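Play corner and craft table check, Gridcombe Family Room
Checked by: Masaru Kawaguchi
Date: 22 March 2022

1. Table edges and corners
OK. I ran a hand all the way round and found no splinters! The top has scuffs, but I rather like a table that has been used.

2. Table steady
OK. Leaned on each side in turn. No rocking at all, lovely stuff.

3. Small parts
Needs a note. The green part has small holes as well as the big one, so please run a fingertip round every hole and feel for rough edges. Any loose screw goes straight in the lidded tin, even if you're sure you know where it came from.
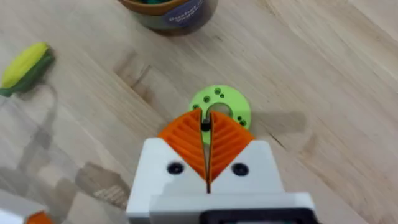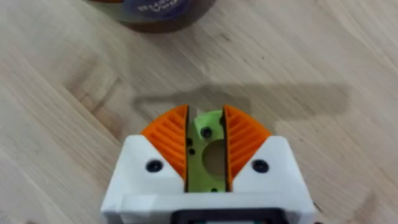
4. Toy food
OK. The corn is a great favourite (mine too). Squeeze each piece, look for splits along any seam, then wipe with the mild spray. Anything split goes in the bin on the day.

5. Cups and tubs
Comment: keep them well back from the edge, please, and check what's inside before the little ones arrive.

6. Plugs and leads
OK. 2 sockets covered. The long lead is now clipped along the skirting, and it looks so much better!

7. Floor
Action: the mat by the door curls at one corner. New tape ordered from Prolari, to be fitted before the next session.

Next full check: June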